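Spent the week with the "restored and expanded" reissue of Foltance's second album, Melis, and I have some doubts. Long thread, mute me if you need to.

1/ Quick background for anyone under 35. Foltance were a four-piece who made three records. Melis came out in 2000 and is the one people bring up when they want you to know they were there. Slow, heavy, lots of room sound, vocals buried under a blanket. I love it. I bought it twice before this.

2/ The new edition comes on Pisley, a reissue label that does nice spines and long essays. Two LPs, a booklet, a download code. The sticker on the shrink wrap says "as it was always meant to be heard." I get nervous when I read that. Meant by who?

3/ The remaster is by Gilberto Sotelo, who has done good work elsewhere. His notes in the booklet say he went back to the original reels and found "detail the first pressing could not carry." Fine. But the first pressing wasn't short on detail. It was murky on purpose. Ada Orlandini, who sang on it and wrote most of it, said so in every interview she gave that year.

4/ So what does it sound like now? Louder. Brighter up top. The kick drum has a click on the front of it that I had never heard in my life. On "Plesance," the opener, you used to wait almost a minute before you could tell the guitar from the organ. Now they're parked on opposite sides of the room from the first note and you can pick which one to look at.

5/ Some of you will like that. Herman Sembiring already told me in my replies that he can finally hear the bass on side two, and he's right, you can. I just never sat there wishing for it. The bass was a pressure in the floor. Now it's a guy playing bass.

6/ I did the boring thing and matched the volume by ear before comparing. I'm not a lab. I used my old copy (the one with the ring wear), the CD, and the new LP, same amp, same speakers, same chair. Once the new one is turned down to match, most of what people are calling "power" goes away. What's left is the treble and the drum click.

7/ The song I know best is "Salt Year," so I played that one until my household complained. There's a breath before the last verse on the old version. You can tell it's a mistake, she comes in early and stops. On the new one it's gone. Not lower in the mix, gone. The booklet says "no performances were altered." I'd love to hear how those two things fit together.
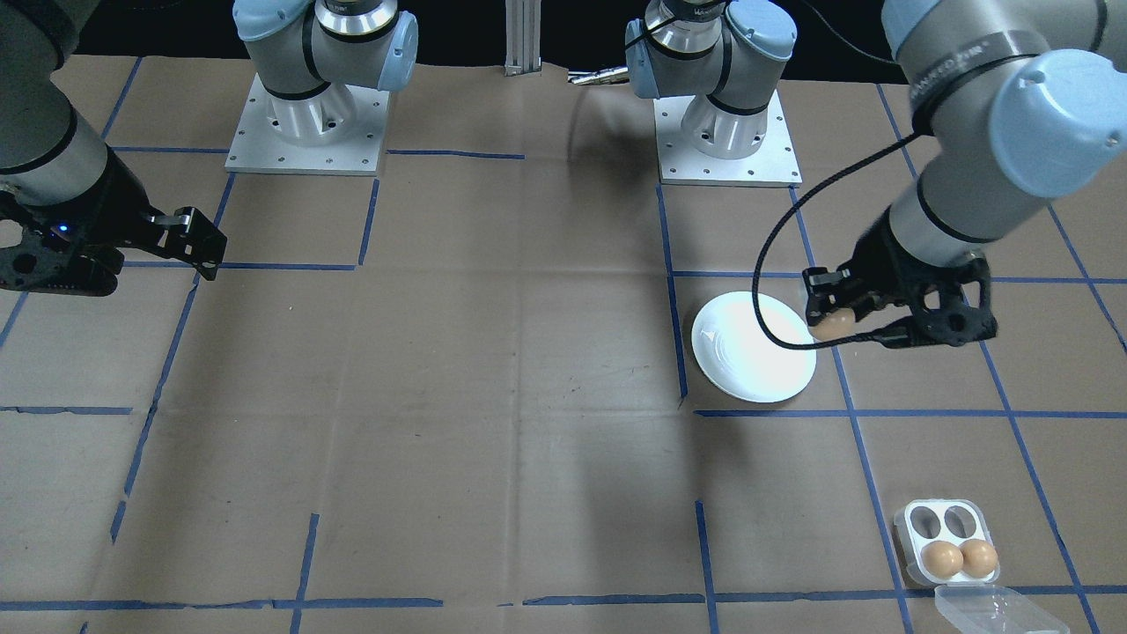
8/ Could be a different take, of course. Bands run off several mixes and the reels get mislabeled. If so, say that! I would pay good money for an alternate mix of "Salt Year" sold as an alternate mix of "Salt Year." What bugs me is getting it slipped in under the same title with a sticker telling me this is the real one.

9/ The bonus disc. Eight tracks, "previously unheard." Three of those were on the tour cassette that half this account's followers own. Two more are the album songs with the vocals taken off. That leaves three, and one of those is a minute and a half of somebody tuning.

10/ The two proper leftovers are good, I want to be fair. "Long Shed" could have gone on the album and pushed off the weakest song on side one. The other one has no words yet, just Orlandini humming where a tune is going to be, and I've played it more than anything else in the box. It also sounds fantastic, as dull and thick as the old record, so I guess it got left alone.

11/ Now the essay. It's by Brock MacDonald and it runs to most of the booklet. According to him Melis was "ignored on release and slowly claimed by a generation." Was it? I was buying magazines then. It got reviewed all over the place, mostly kindly. It sold like a weird slow record on a small label sells. That is a normal life for an album, and I don't see why every reissue needs a tale of neglect to go with it.

12/ He also has the band breaking up "within weeks" of the last session. They toured the following spring! I have a stub. They made a third album! It's not great, but it exists, and it gets one half of one sentence.

13/ The essay barely mentions Morena Fiore, the drummer. She gets her name in a list. Go listen to the middle of "Plesance" again and tell me who's running that song. Everyone else is holding a chord and she's deciding how long it lasts. If you're going to spend pages on the weather outside the studio you can spend a paragraph on her.

14/ Packaging, since people asked. The cover has been rescanned and it's a bit more orange than mine, though mine has been in the sun. Lyrics are printed for the first time. I could have lived without that. I had the third line of "Harbor Glass" wrong for all these years and my version was better.

15/ Pressing quality: flat, quiet, centered. No complaints. My copy is number 901 of 3017, stamped on the back in gold. I've no idea how anyone lands on 3017 as a limited edition. A friend thinks they just stamped however many turned up from the plant, and I can't come up with a better theory.

16/ Price. I paid 100 dollars. A clean first pressing costs more than that now, so if you don't own the album at all and you want it on vinyl, the math sort of works. The CD is in used bins everywhere for the price of a sandwich and it sounds closer to the original LP than this does. I'd start there.

17/ A few replies say the band "approved" the new master. Maybe. I went looking and all I found is a line in the store listing saying it was made "with the blessing of the members." Which members? There's no quote from Orlandini anywhere in the booklet, new or old. There's a photo of her from the back. If she signed off and likes the click on the kick drum, I'll still prefer the old one, but I'll stop grumbling about the sticker.

18/ Also no, I don't think older automatically means better, someone always asks. The reissue of their first record a few years back was a real improvement. The original pressing of that one was thin and cut way too quiet, and they fixed it and left the rest alone. The sticker on that one just had the band's name and the title.

19/ Adding this later (2019-08-09): Pisley answered my email. Very polite. They say "Salt Year" comes from "the best available source" and that they'll pass my question along to Gilberto Sotelo. I asked whether the best available source is the same mix that was on the album. Waiting on that one.

20/ Two people have now checked the breath on their own copies. One hears it missing, same as me. The other says it's there but very faint, on headphones, on the download. I haven't used my code yet, so I'll try the download tonight and post what I hear under this.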